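Tastari bedding study: frequently asked questions

What is the study about?
We wanted to know whether a robot arm can learn to handle soft household things from recordings made by people with hand-held grippers, with no robot in the room. Tastari covers bedding only: pillows, blankets and covers.

How much data did you use?
3000 recordings for the full training set. A smaller set of 700 was held back for the comparison runs.

Who made the recordings?
People working in their own bedrooms, after a short training session. Safta Stanciu ran the sessions from November on.

Did the robot use the same gripper?
It used the same fingers and pads. The mount is different, so we corrected for the camera height before training.

What was the main result?
The policy trained on the full set picked up and moved pillows in homes it had no data from. Blankets were harder. It often took hold of the top layer and the one under it together - we count that as a failure.

Does it matter where the pillow is held?
Yes. Grips near a short end worked better than grips in the middle, where the filling pushes the fingers apart.

Can I get the code?
The training code is out now. The recordings will follow when Osvaldo Orlandini has finished the privacy check.

Where do I send questions or results?
To Stela Toma at the Greenberg lab. Comments can also be left on this page.

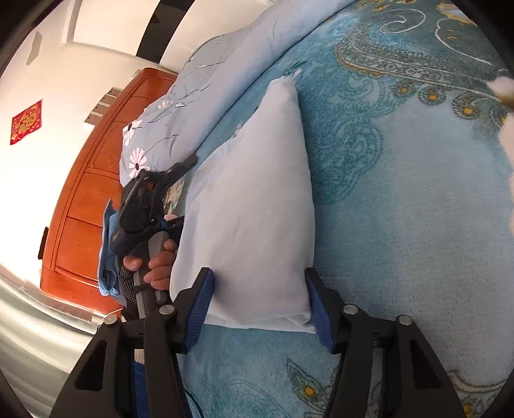 Grigore Costache: We tried the released code on towels and got the same double-layer problem. Slowing the approach helped a little. Are the 700 comparison recordings from the same homes as the rest?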